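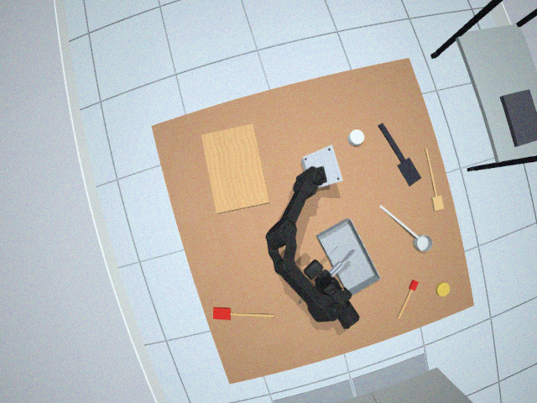 A rendering of a robot arm mounted on a square work surface.

August 8, 2018

The Bramstead Adult Learning Center will begin its fall evening term with 22 courses, two more than it offered last year. The director of the center, who has held the post since it moved into the former Rangel Street school, spoke with the newsletter about enrollment, fees and the changes residents will notice at registration.

Demand has grown most in bookkeeping and in English for new residents. "We closed the English classes in February with a waiting list of 85 people," the director said. "That is not acceptable for a town of this size, and the board agreed to fund a second section at each level."

The second sections will meet in Rasolach, at the branch library, where the center has the use of the upper reading room until nine in the evening. The director acknowledged that the location is less convenient for students who rely on the bus. The last departure toward Bramstead leaves before class ends, and talks with the county on a later run are continuing.

"I would rather say now that it is unresolved than have people find out in the second week," the director said. "Anyone who cannot manage the trip should tell the office when they register, and we will try to place them in town."

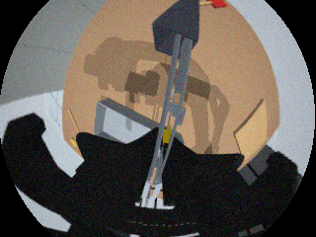 Fees will remain at 92 dollars per course, with the reduced rate available to residents over 65 and to anyone receiving county assistance. Asked whether the rate could hold for another year, the director was cautious. Heating costs in the old building rose last winter, and the boiler dates from the school's final renovation.

"We have a quote for the boiler and we are studying it," the director said. "The fee is set through the spring. I will not make a promise past that."

The Fillusar certificate in office skills, suspended when its instructor retired, will return with a new teacher and a shorter schedule. Students who finished the first half of the earlier program may enter at the midpoint — they should bring their old transcripts, as the center's own records for that period are incomplete.

Registration opens at the front office and by mail. Forms sent by mail must include payment in full. Nearly all daytime courses keep their present rooms; the pottery class moves to the ground floor.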